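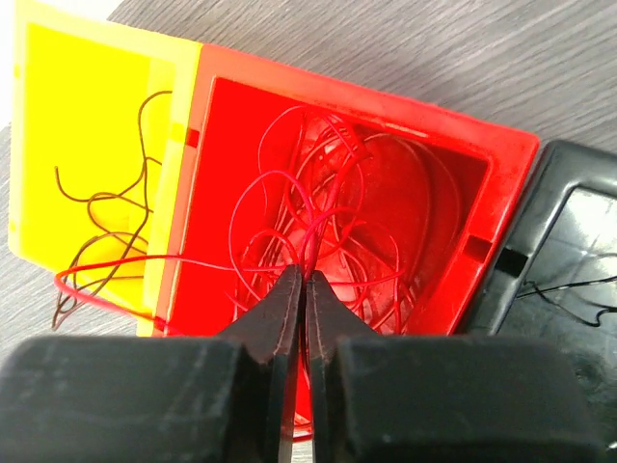 Report on the Visit to the Vendwood Works, Golano

Home | About the Association | Visits and Events | Publications | Members

Search this site Enter keyword Go

Published January 10, 2019

A party of 25 members of the Pleltby Association for School and Works Catering was received at the Vendwood furniture works in Golano. The visit had been arranged by Botond Szalai, who looks after the Association's programme of events, and was hosted by the works catering manager, Géza Bakos. Its purpose was to see how a canteen serving two shifts has been reorganised without adding to the building.

Members were met at the main gate and given a short safety talk before crossing the yard. The canteen stands between the sawmill and the finishing hall, and dates from a time when most employees went home at midday. Mr Bakos explained that the first shift now eats in three sittings of 20 minutes, each called by department. Under the former system all departments stopped together, and the queue regularly reached the cloakroom.

The counter has been divided in two. Hot dishes are served on the side nearest the kitchen, and soup, bread and salads are taken from a separate island by the windows. Members remarked on the width left between the two – enough for people to pass in both directions with full hands. Clearing is done at a hatch on the far wall, so that those leaving do not cross the path of those arriving.

Dinner was taken with the second sitting. The menu offered bean soup, a choice of stewed pork or baked vegetables with barley, and plum dumplings. The soup was very good. The barley had stood too long, and this was mentioned to our hosts, who took the comment kindly. Prices are held down by an agreement with Virág, a growers' cooperative which supplies root vegetables and apples throughout the winter.

In the afternoon the party was shown the kitchen and the cold stores. Deliveries are now accepted before the first shift begins, and a single member of staff checks and signs for them. Several questions were asked about waste. Mr Bakos replied that leftovers are weighed daily by dish, and that any dish returned in quantity on three occasions is taken off the menu for the season. Liver had been removed under this rule, despite some protest from the sawmill.

There was less time than had been hoped for the dishwashing area, as the coach had to leave before the change of shift. Members with a particular interest in this part of the work may write to Mr Szalai, who will pass on their questions.

The Association thanks the management of Vendwood and the kitchen staff for their hospitality. A return visit to Pleltby has been proposed for April, and details will be sent to members with the next circular.

Contact | Copyright Pleltby Association for School and Works Catering | Back to top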